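Week 9 handout: reading a manipulation result

The Bretura method reports 484 training demonstrations and 200 test trials on bottle handling. Before you copy the success rate into your notes, ask what was varied. The write-up is thin on this.

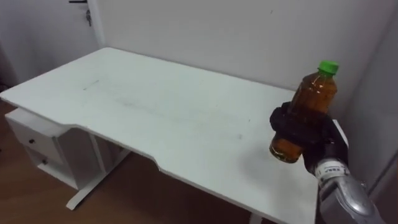 Fig. 1. Bottle with green cap held above the desk.

A firm grip on one bottle tells us little about grip in general. The baseline, Gultora, was run on two layouts only, and the authors never say if the start pose was fixed.

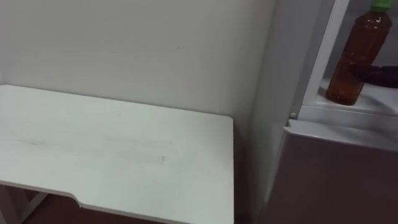

My other complaint is scoring. Touching the bottle and lifting it are different events — the tables merge them.
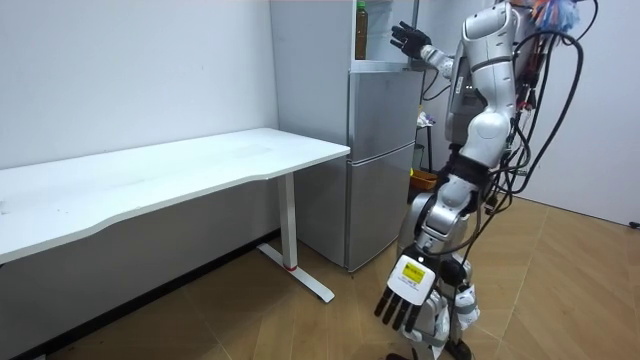 Fig. 3. Raised hand near the bottle, view from behind.

For Monday, May 3, 2021: write two tests that could make the method fail.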